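Unit 8: Budgeting for a Tabletop Manipulation Cell

Course notes, Z. Khoo

Last unit covered arm selection. These notes cover what the purchase order leaves out, and how to write a plan that a finance office will approve without three rounds of questions.

Cost lines

A cell budget has capital lines and running lines. Capital lines are the arm, the gripper, the wrist camera, the mount, the computer and the table. Running lines are finger pads, cables, test objects, spare fasteners and operator hours. Students tend to price the capital lines to the cent and enter a single round figure for the rest. In the Sitompul case the running lines were set at 2,000 dollars for the year and were used up by March, mostly on cables and replacement fingers.

Quotes

Get two quotes for the arm and gripper together. A low arm price can hide a costly adapter plate. In the worked problem, Skanberg quotes the gripper with its bracket and camera mount included; Vindness quotes the gripper alone and lists the bracket set at 883 dollars. Compare totals on the same scope — the unit price by itself is of no use. Check lead times on the same sheet. Eight weeks for a gripper means the arm stands idle for eight weeks if it ships first.

Test objects

Give these their own line. Plates, boards, wire racks and small toys cost little, but the choice affects the rest of the budget. Clear plastic and shiny metal are hard for many depth cameras, and a glossy plate adds glare. If the task list includes such items, price the camera and the lighting against them before the order goes out. Thin racks and boards also call for a decision on fixtures: clamps, a mat, or nothing.

Spares

Hold one full set of fingers and one wrist cable per arm. The Trosoner plan had no spare cable and lost most of January to a single broken connector.

Assignment

Draft a one-page budget for a single-arm cell, with capital and running lines kept apart. State the task list first, then the test objects, then the hardware. Attach both quotes and mark any item that appears in only one of them.
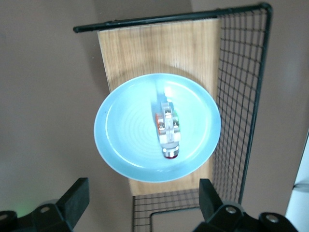
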